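How to Run a Simulated Pick Demonstration at an Open Day

Our shop at Bremetti opens its doors every March, and for the last few years the robot simulation station has drawn the longest line. These notes cover how we set it up and run it. They should work for any small lab or training center with one workstation and a large screen.

Choose the task first

Pick one short task and stick with it. We use a kitchen counter with a few household things on it, and the arm has to close its two fingers on one of them and lift. Visitors understand a counter right away. Gerardo Cirillo tried a bin of machined parts one year and spent most of the day explaining what the parts were.

Keep each run under 49 seconds from reset to finish. People standing in line will watch two full runs before they start looking at their phones.

Set up the station

1. Put the screen at standing eye height, with the operator's desk to one side so that no one blocks the view.

2. Load the scene and save a clean reset state. Bind the reset to one key and put a sticker on that key.

3. Show the wrist view full size and the side view small in a corner. The wrist view is the one that makes people lean in, as it puts them right behind the fingers when they close.

4. Turn off screen savers, updates and chat alerts.

5. Run the task six times in a row. If it fails more than once, move the target a little closer to the arm and test again.
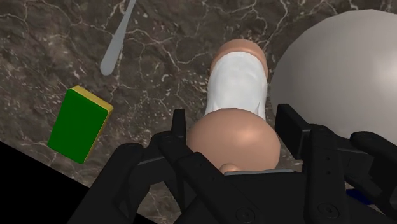

Lining up is the slow part, and it is where the operator should talk. Say what the arm is about to do before it does it. Stop with the fingers open on either side of the target and ask the group which way they would shift the hand. Then make the move and close. Marisa Fiore does this well – she asks the question, waits, and follows the group's advice even when she knows it will miss.

Handing over the controls

Let visitors drive after they have seen one complete run. Start them with the fingers already near the target. Approaching from the home position takes a beginner too long, and the line stalls.

Give three instructions only: this moves the hand, this turns it, this closes it. Leave speed at the lowest setting. If someone pushes the hand into the counter, press reset and let them go again without comment.

Children under ten do better with an adult working the close button.

Questions you will get

Most visitors ask whether the same program could run a real arm. Say which parts carry over in your own setup and which do not. In ours, the motion commands carry over, but grip force has to be tuned again on the hardware.

Some will ask why the objects look plain. Simple shapes keep our simulation running smoothly on the older workstation – that answer is enough for most people.

At closing time

Save the run log before shutting down. Copy it to the shared drive under the name of the station, and write down any run where the target slipped or the arm froze. Carmela Ruggiero goes through those notes the next morning and adjusts the scene for the following year. Leave the sticker on the reset key.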